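Automation > Buying and Budgeting
2 min read

Budget for a first pair of hand-held grippers?

We're pricing two hand-held grippers, one per hand, plus stands and a table. Nernlow quoted 2587 for the lot and I'm so excited to get going – but is that sane for a beginner? Our tasks are small, like cups and canisters in and out of a wire basket.
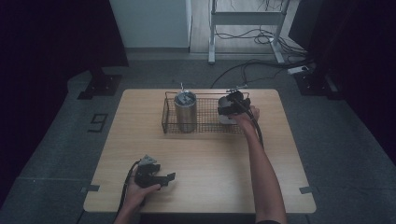 Albane Delaunay: Sounds fair to me! Ask what the cabling costs, though. Mine came to 200 extra and wasn't on the quote. Spare fingertips too – get a set in the first order, you'll love having them.

Braulio Beltrán: go used

Guðlaug Hauksdóttir: I did mine for roughly 1000 by buying the grippers first and using a table we had. Stands came in November. Great fun either way, and do get a second quote from Findlow.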